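5 May 2024
Widmer cell, wrist camera segmentation and grasp gating

Picking up the false-target problem left open in December. Planner (Otent branch, Porkorstead config) still proposes grasps on bottles inside the cooler when the counter has nothing to pick. Log from the last run has 303 proposals, 70 of them behind glass. Depth through the doors is unreliable, so the range filter passes some of these and drops others on consecutive cycles.

1. Reproduce with gripper open
Arm parked over the white counter, fingers apart, nothing held. Detector fires mainly on the red-label cola rows on the middle shelves. The far edge of the counter runs diagonally across the view, so a fixed image-row cutoff won't work as the workspace limit.

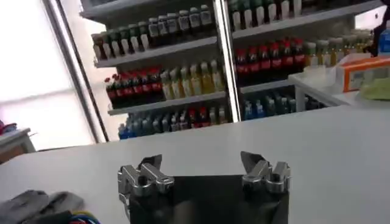 2. Plane-based mask
Fit the counter plane, take its far edge as a line, reject any proposal whose base point projects past it. Edge fit is stable at 3 px residual. The blue-label row sits just above the edge and needs a margin; set to 18 px for now. Self-mask also has to cover the finger highlights, which currently come back as small blobs.

3. Open items
- Wires and gray fabric at lower left are inside the mask polygon. Add an exclusion zone.
- Port the edge fit to the Bondurgate node, currently a standalone script.
- Rerun the full log with the margin on and compare proposal counts.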